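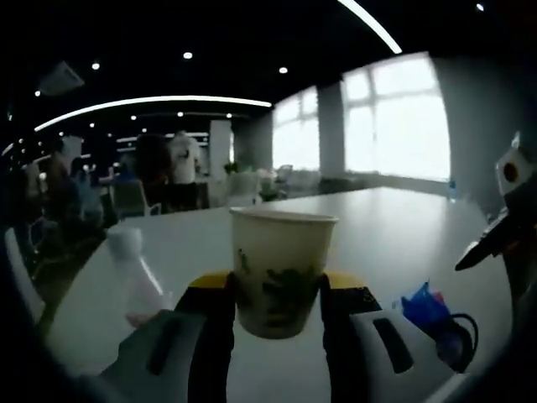

手持夹爪从两侧夹住纸杯，杯口朝上，杯底略高于桌面。

餐桌收拾小贴士：来自夹持研究的几点做法

6月18日　Niltura 家务与自动化研究室 编

搜索本站 请输入关键词 搜索

本研究室与 Hegyi 实验室合作开展“Musano”项目，研究内容为机器人如何学习收拾餐桌。研究方法是由操作人员手持夹爪完成日常动作，同步记录画面与手部轨迹，再以这些记录训练机械臂。第一阶段共采集3000条操作记录，涉及108种桌面物品，采集地点为8处公共用餐或办公区域。现将其中对家庭和茶水间同样适用的结论整理如下，供读者参考。

一、拿取纸杯

空纸杯杯壁较软，受力过大即会内凹。记录显示，夹持杯身中下部时，杯口变形最小；夹持杯口下方时，杯口容易被压成椭圆，杯中若有余液便会溢出。家中收拾纸杯时，建议拇指与食指相对，放在杯身中部偏下的位置，力度以杯子不下滑为准。

纸杯上宽下窄，两指高度应当一致。一高一低时，杯子会向一侧倾斜。

二、先提起，后移动

成功率较高的记录有一个共同点：杯子先垂直离开桌面，再作水平移动。贴着桌面拖动时，杯底常被桌布或线缆绊住。整理书桌或会议桌，应先将充电线归到一侧，再收杯子。

三、塑料瓶与塑料袋

轻质塑料瓶重心变化大，瓶内剩余液体越少，越容易被碰倒。收瓶时宜一手扶瓶身，另一手拧紧瓶盖，然后放入回收容器。

揉皱的塑料袋没有固定形状，是本阶段失败次数最多的物品之一。Hegyi 实验室的处理方法是从袋子最高的褶皱处向下夹取，提起后稍停，确认袋内没有小件物品，再行丢弃。此法用于家庭同样可行，可避免瓶盖、吸管等随袋掉落。

四、收拾顺序

研究室比较了3种顺序：由近及远、由远及近、按类别收取。在长桌上，按类别收取用时最短，建议先收带余液的杯瓶，再收空杯，最后收袋子和纸巾。桌面较小时，三者差别不明显，可依个人习惯。

五、强光下的注意事项

靠窗桌面在白天反光较强，浅色纸杯与白色桌面的边界不易分辨，模型对杯口位置的判断误差随之增大。采集时的做法是改变观察角度，不直接迎光取物。家中在窗边收拾玻璃杯或透明瓶时，也可侧身站立，或先拉上纱帘。

六、夹垫的清洁

使用手持夹爪或家用取物夹的读者，应定期以微湿软布擦拭夹垫，晾干后再用。夹垫沾有油渍时摩擦力下降，使用者往往不自觉地加大力度，纸杯因此被捏瘪。不宜使用酒精反复擦拭橡胶类夹垫。

上述结论以空杯及少量余液的杯子为对象，不适用于盛有热饮的容器。第二阶段将于8月在 Altetetti 展示厨房进行，测试物品增加带盖纸杯和浅盘，有关收纳的部分届时在本栏目另行刊出。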